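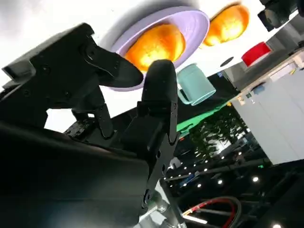
Fliederfarbener Teller: Pastelltöne sind wieder gefragt.

Wer bei Sudheer Kotian Geschirr ausleiht, muss sich zuerst für eine Farbe entscheiden. Das war lange anders. Als er seinen Verleih in Kusville übernahm, standen in den Regalen 3.000 Teller, und bis auf einen kleinen Restposten waren alle weiß. Weiß passte zu Hochzeiten, zu Firmenfeiern und zum Leichenschmaus. Ging ein Teller kaputt, kam ein gleicher aus dem Karton.

Heute macht Weiß bei ihm noch die Hälfte des Bestands aus. Der Rest ist salbeigrün, senfgelb, hellblau, altrosa oder flieder. Vor allem zwischen Mai und September fragen die Kunden danach. »Im Juni sind die Pastellteller jedes Wochenende weg«, sagt Kotian. Im Winter liegen sie dann im Lager, und er ärgert sich über den Platz, den sie brauchen.

Dass farbiges Geschirr zurückkommt, merken auch die Hersteller. Ngọc Nghiêm entwirft Glasuren für die Manufaktur Plakulness. Ihr Arbeitstag beginnt um sieben Uhr am Brennofen, wo sie die Proben der Nacht herausnimmt. Für die letzte Serie hat sie 117 Farbproben gebrannt, zwei davon gingen in Produktion. Violette Töne gelten in der Werkstatt als schwierig. Schon eine kleine Abweichung bei der Temperatur verschiebt sie ins Graue, und ein grauer Teller lässt sich schlecht verkaufen. Viele Köche mögen ihn trotzdem, weil helle Speisen darauf gut zur Geltung kommen.

Über den Einfluss der Tellerfarbe auf den Appetit wird viel behauptet. Blau soll ihn bremsen, Rot soll ihn anregen oder ebenfalls bremsen, je nachdem, welchen Ratgeber man aufschlägt. Giang Đào, Köchin im Restaurant Chu, hält davon wenig. Für sie zählt der Kontrast. Reis auf weißem Porzellan verschwindet, auf Dunkelgrün sieht man jedes Korn. Rote Bete serviert sie auf Hellgelb, gedämpften Fisch auf einem matten Violett. Suppen kommen bei ihr weiterhin in weiße Schalen.

Ihre Gäste reagieren unterschiedlich. Ältere loben oft das Geschirr und erzählen von dem Service, das sie selbst einmal hatten und irgendwann auf den Flohmarkt trugen. Jüngere fotografieren den Teller und fragen, wo man ihn kaufen kann. Eine Liste mit Bezugsquellen liegt inzwischen neben der Kasse. 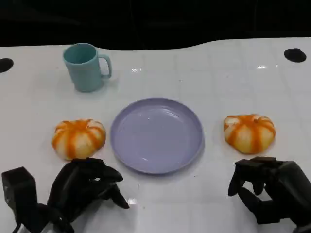

Glatt, glänzend, weiß: Auf einer hellen Tischplatte hebt sich farbiges Geschirr gut ab.

Zum Teller gehört der Tisch. Giang Đào hat im vergangenen Jahr die Tischdecken abgeschafft, aus Kostengründen, wie sie zugibt. 396 Decken gingen vorher jeden Monat in die Wäscherei. Auf den blanken Tischen klappert es jetzt mehr, dafür lassen sich die Plätze zwischen zwei Reservierungen schneller herrichten.

Für den Alltag zu Hause gelten andere Maßstäbe. Lâm Cù kauft für die Firma Kidex ein, die Kindertagesstätten mit Geschirr ausstattet. Bei ihm entscheidet zuerst das Gewicht, dann die Stapelhöhe und dann erst die Farbe. In den Gruppen haben sich feste Farben bewährt: Die Kinder erkennen ihren Platz, und beim Abräumen sieht man sofort, welcher Stapel in welchen Raum gehört. Streit gibt es trotzdem, meistens um Gelb.

Wer sich farbige Teller anschaffen will, sollte vorher klären, ob sich einzelne Stücke nachkaufen lassen. Viele Serien verschwinden nach wenigen Jahren aus dem Programm. Nghĩa Đồng, der in Kusville gebrauchtes Porzellan verkauft, rät deshalb zum Mischen. Drei oder vier Töne mit ähnlicher Helligkeit vertragen sich auf dem Tisch fast immer, auch wenn sie aus verschiedenen Häusern stammen. Wichtiger findet er, dass die Durchmesser gleich sind – sonst stehen die Stapel schief im Schrank.

Beim Spülen lohnt ein Blick auf die Unterseite. Steht dort nichts von Spülmaschine, wäscht Đồng lieber mit der Hand ab. Dunkle Glasuren zeigen zudem Besteckspuren, graue Striche, die sich mit etwas Natronpaste und einem weichen Tuch meistens wieder entfernen lassen.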